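Sturkora to get its stage back as Munholm Players plan November thriller
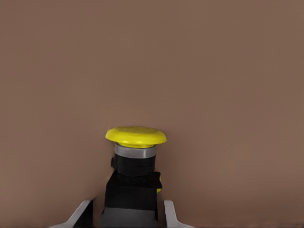

The Munholm Players are going back to the Sturkora hall. Confirmed at last night's meeting, after a long winter of will-they-won't-they, and tickets for the first show go on sale as soon as the printer sends the posters back.

The play is "A Lamp at Palby", a three-act country house thriller written by Magnus Skinner, who has been with the group since he was a teenager and has played, by his own reckoning, every vicar, colonel and suspicious gardener going. He is directing too. He isn't acting in it, or says he isn't.

Two performances in November, with a matinee to be added if the first night sells well. The hall seats 200 with the balcony open and 90 without. For now the balcony stays shut while the handrail is looked at, so get in early.

The Players left Sturkora when the roof over the dressing rooms started letting in rain. They have made do since then with the school dining hall at Palby, where the stage is a set of blocks pushed together and the interval has to be over before the kitchen staff want the hatch back. The last production there was a cut-down farce with four doors that should have had seven. It was good fun and people were kind about it, but the cast have missed having wings to wait in.

"You'd come off stage left and be standing in the corridor next to the coats," said Skinner. "Then you had to run round the outside of the building to come on stage right. In a nightie, in one case. It was raining."

The roof is now done. The dressing rooms have been replastered and painted a pale green that has already divided opinion. New sockets backstage, a proper sink, and a lock on the costume cupboard for the first time in living memory. The old curtain is staying. It has been patched along the bottom and it still sticks halfway if you pull it too fast.

The plot, without giving too much away. A family meets at a house outside Palby for the reading of a will. The solicitor doesn't turn up. His hat does. There is a storm, a telephone that rings when the line is meant to be down, and an aunt who knows more about boats than she ought to. Skinner wrote the first version years ago for radio, sent it off, heard nothing, and put it in a drawer. He has rewritten the ending more than once since and the cast have not yet been given the last six pages. They will get them in September.

He says this is so they can't let it slip in the pub. Some of the cast think he hasn't finished it.

There are 16 parts, which is a lot for the Players, and a few people will be doubling up. Auditions are open to anybody over sixteen and you don't need to have done it before. You will be asked to read a short scene with somebody else, nothing to learn beforehand. The aunt, the housekeeper and the younger brother are the big ones. The constable only comes on in act three but gets the best line in the play, according to the man who wrote it.

Accents: not required. Skinner was quite firm on this. The last time the group tried accents the review in the parish newsletter asked which country the play was set in, and it was set in Munholm.

Anyone who would sooner stay out of sight is wanted just as much. Lighting is short of hands, so is props, and the sound desk needs someone patient who can sit through the storm effect over and over. Painting the set starts in late summer -- bring old clothes. A staircase is needed. If you have a staircase, or know where one might be had, get in touch. The last one was lent to a group over at Oh and came back two steps shorter.

Also wanted: a standing lamp with a fringe, tall, working if possible. A doctor's bag. Suitcases of the old hard sort. A stuffed bird in a case would be very welcome and would be looked after properly. The group has been offered three pianos so far and doesn't need any of them, thank you all the same.

There will be music before curtain up and in the interval, from the same trio that played for the spring concert. They have asked for slightly more room this time, and for the heater to be pointed somewhere else.

Not everyone was in favour of the move back. A couple of members argued at the meeting for staying at Palby another year, pointing out that the school is free to use and has better parking. That's true. Parking at Sturkora is still just the strip by the wall and the verge when it's dry, and in November it won't be dry. The vote went for Sturkora by a fair margin all the same. Audience members coming from Palby are being asked to share cars, and there is talk of a minibus, though nothing has been booked and it may depend on who is free to drive it.

Prices are the same as at Palby, with a reduced rate for under-sixteens and pensioners. Programmes extra. Tea, coffee and cake in the interval, and a small bar run from the side room as before. The hall's glasses have turned up, all but a handfull, in a box marked CHRISTMAS.

The front two rows will be kept for people who find it hard to hear, and there's level access through the side door, which now has a ramp that doesn't wobble. Let the box office know if you will be using a wheelchair so a space can be kept.

Skinner has been asked whether the play would suit younger children. One gunshot, offstage, and one scream, very much onstage. He'd say ten and up, but parents know their own.

He was less willing to be drawn on who did it. Pressed over a cup of tea, he would say only that the clue is in the first five minutes and that people will be looking at the wrong end of the room. He then remembered he had to move his car.

If the thriller does well the Players hope to follow it with a comedy in the spring. Two scripts are being read, one of them very old and one with a goat in it. The goat could be done with sound. A decision after Christmas, probaly.

Audition forms are at the hall, in the porch, in the plastic tray under the noticeboard. Also at the library desk in Munholm. Fill one in, put down which evenings you can't manage, and leave it in the same tray. Rehearsals will be twice a week from the start of September, with an extra one on the last weekend before opening, when everybody is needed, including the constable.

Posted June 21, 2022. Offers of staircases to the hall, please, and not to the school.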